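Jikitz Planning Notice Board – A1 Lockable

The Jikitz is an outdoor notice board for parish and town councils that have to put planning applications, rezoning proposals and meeting agendas on public display. It holds 18 sheets of A4 and can be fixed to a wall or supplied with posts.

The door is hinged at the top and stays open on two gas struts, so one person can change the papers. Two keys come with each board. Further keys can be ordered at any time by quoting the number stamped on the lock.

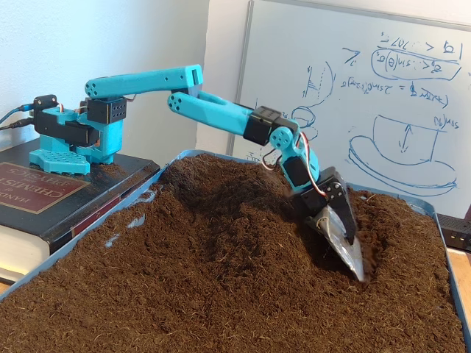 Posts are sold separately and should be set 700 mm into the ground. If your site is paved, ask for the bolt-down feet – they fit the same posts. The header panel can carry the name of the council or ward, and lettering is included in the price.

Wall-mounted: £391
With posts: £423

Prices exclude VAT and delivery. Councils may pay by invoice. Boards with a printed header are made to order and can't be returned unless faulty.

For drawings or a written quotation, contact Jadwiga Wasilewska in the Korkent sales office.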